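Notebook, June. Dye kitchen, back bench.

Starting a new section for the walnut and weld work, as the old pages are full and the madder notes run into them. Batch numbers carry on from the last book.

8:40 a.m. Weighed out the skeins. All from the Katwood wool, the two-ply, scoured last week and hung on the line by the door. Each one tied in four places with cotton. I used figure-eight ties this time and left them slack. The tight ties on the last lot left pale rings, which came up worst in the weld. Jarmo says he likes the rings. The person who ordered the last lot did not.

Mordant: alum at 12 percent of dry weight, cream of tartar at 6. Same as before except I dissolved the tartar separately in a jar of hot tap water first and poured it in after the alum. Last time there were grains stuck to the bottom of the pot at the end. None this time.

Brought it up slowly to 180 F. Held for an hour. The big burner still surges when the extractor is on, so I had to sit with it. If anyone else runs this pot, use the left burner and give it longer.

Water is from the Galtley tap again. Tested pH with strips, reads between 7 and 8. The strips are old and the color card has faded, so take that loosely. New strips are on the list. Rainwater barrel is low and green, not using it until it's been scrubbed out.

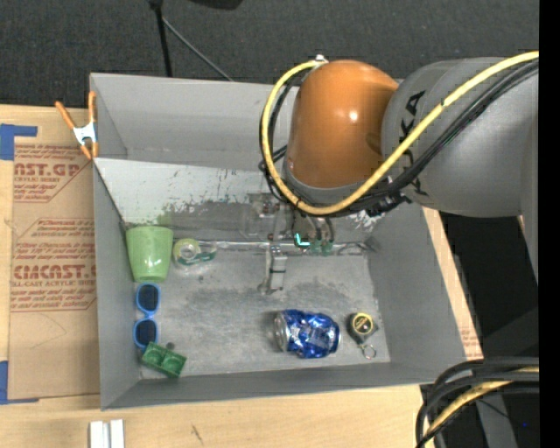 11:15 a.m. Skeins out and cooling in the mordant bath with the lid on. Will leave them in overnight as usual. Meanwhile, started the walnut.

Hulls are from the Kpodo sack, picked up off the ground in the fall and dried on screens. There is a fair amount of stem and leaf in with them. Picked over the top layer and gave up after that, as it all gets strained. Crushed them in the canvas bag with the mallet. Wear the long gloves for this. I wore the short ones and now have a brown band on each wrist.

Soaked hulls at two to one, hulls to wool, by weight. I want to compare this with the one to one bath in the last book, which gave a good middle brown but was uneven on the heavy skeins. Jarmo Seppälä thinks the unevenness was from crowding and that more hulls will only make it darker in the same patches. He may be right. To check, I'm going to run one skein alone in the small pot with the weaker liquor, then the rest together in the strong one.

Simmered the hulls for two hours and strained through the muslin twice. The second straining caught very little. Once is probably enough if the muslin is doubled.

2:30 p.m. Weld. Chopped the dried stalks with the loppers to finger length, flowers and seed heads included. Went in a mesh bag, covered with water, a pinch of chalk added to the pot. Kept it under a simmer, nearer 160 F. I let it boil in the spring and the yellow went toward mustard and stayed there. Smell is as bad as ever. Back door propped open.

The order from Tivow is for a clear yellow, a soft brown and something in between. For the in-between I plan to dye in weld first, then dip in the walnut for a short time and pull it out by eye. Wrote down five minutes as a starting point, with a check at two. Walnut takes fast on mordanted wool and it can't be taken back out.

Next day, 9 a.m. Wool out of the mordant and rinsed once. Feels fine, no stickiness. The time we went to 20 percent alum the wool came out tacky and squeaked on the needles, so I don't intend to go above 12 again whatever the book says.

Weld bath: four skeins in at 9:20, raised slowly, turned every ten minutes with the dowel. Good strong yellow by 10. Held until 10:30, then heat off. Two skeins stay in to cool, two came out for the walnut.

Walnut dip: first skein in at 10:45. At two minutes it was already a dull gold. Pulled it at three. Second skein I left for the full five and it is an olive brown, quite nice but too far for the order. Tagged them W-3 and W-5. The three-minute one is closest to the sample card, maybe slightly green in daylight. Looked at both in the doorway and again under the bench lamp. They look like different skeins under the lamp, so all matching is to be done at the door from now on.
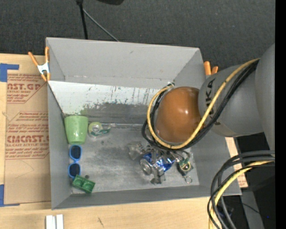
Solo skein in the small pot: in at 11, held to noon at 180 F. Even all the way through, including under the ties. So that is a point for the crowding theory. The strong pot with the rest together came out darker and still a bit patchy on the heaviest skein, where it sat against the side. I'd call it better than last time. The slack ties helped, no rings anywhere.

Plan for the repeat: weaker liquor, the large pot, no more than half the wool that will fit. It means two runs and twice the gas, but less redoing.

Rinse: three changes of warm water, last one with a splash of vinegar for the browns only. Do not put vinegar on the weld. Spun in the old salad spinner, then onto the line in the shade.

3 p.m. Lightfastness strips. Wound yarn from every bath onto card, covered half with black paper, taped them inside the south window. The card from the last weld batch is still up there and shows a slight fade on the open side. Walnut shows none that I can see. Leave these up until the end of summer and please don't move them to clean the glass.

Sample cards are punched and in the box behind the walnut tab. The order slip is number 2569, clipped to the back of this page. Still to wind and weigh.

Leftover walnut liquor is in the lidded bucket under the bench. It will grow a skin, just lift it off. Weld exhaust bath I kept for one more pale run, needs using in a day or two before it turns. Spent hulls are on the heap, far side, away from the beans.

To get: pH strips, cotton for ties, muslin, chalk. Long gloves, second pair. Ask Jarmo whether the burner part came.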